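Saturday at the Menzies mill open day

583 people came through the gate on Saturday, according to the chalkboard by the exit, and I think most of them were ahead of me in the line for the carding shed. I didn't mind one bit! I've been driving past the Menzies woolen mill for years on the way to my sister-in-law's and this was the first time I'd gotten past the parking lot.
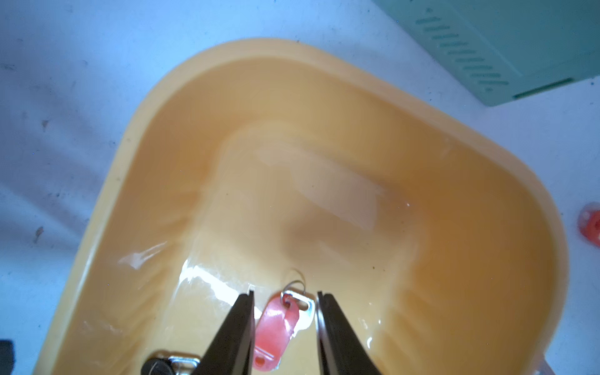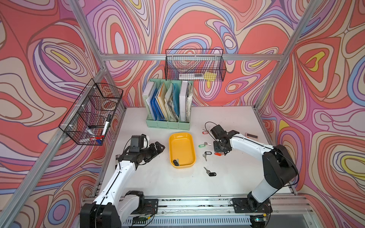 Do you need to know anything about wool to enjoy it?

Not a thing, and I'm the proof. I can sew on a button and that's my limit, and I still stayed until they were stacking the chairs.

The first stop is the sorting floor, which smells like a wet sheep got into a church. Keith Lightfoot took our group around and he let us put our hands into the open sacks (do it, your hands will be soft for the rest of the day). He had two fleeces out on the table from the same farm, one from a sheep's shoulder end and one mostly from the back legs, and you could feel the difference with your eyes shut. The back-leg stuff goes into rug yarn.

Then the carding machine. Oh, the noise! It's a long row of drums covered in tiny wire teeth, and the wool goes in at one end in lumps and comes off the other as this thin floaty web you could read a newspaper through. Keith switched it off halfway so we could hear him, and the whole group sort of sighed.

Upstairs is the spinning, 216 spindles in two rows, with a walkway between them that is narrower than I'd like. If you have a stroller, leave it at the bottom, because the stairs are steep and there's only a rope on one side. My cousin Rhona Dunbar went up in clogs and regretted it. The floor up there hums right through your shoes, and there was a little boy lying flat on his stomach just to feel it. I was tempted.

The dye house was my favorite and I'd have gone back around a second time if the last tour hadn't been full. They do the small batches by hand. Malou Riis runs it, and she had a board of samples going from a pale butter color to a really deep rust, all from the same onion skins, just left in for longer. I asked her how she gets the same shade twice and she laughed and said she writes everything down and then crosses her fingers.

Practical stuff: parking is free but it's a field, so wear boots. Lunch was soup and rolls in the old packing room, and they'd run out of the lentil by one o'clock. The shop takes cards. I bought two skeins of the rust and a 41-dollar blanket with a pulled thread in one corner (seconds table, to the left of the door, go there first!). Rhona bought a hat she will never wear.

They're doing it again in February, with the weaving shed open too. I've already asked for the day off.

100 shares | 41 comments

© Ishbel Mowat | Contact | Back to top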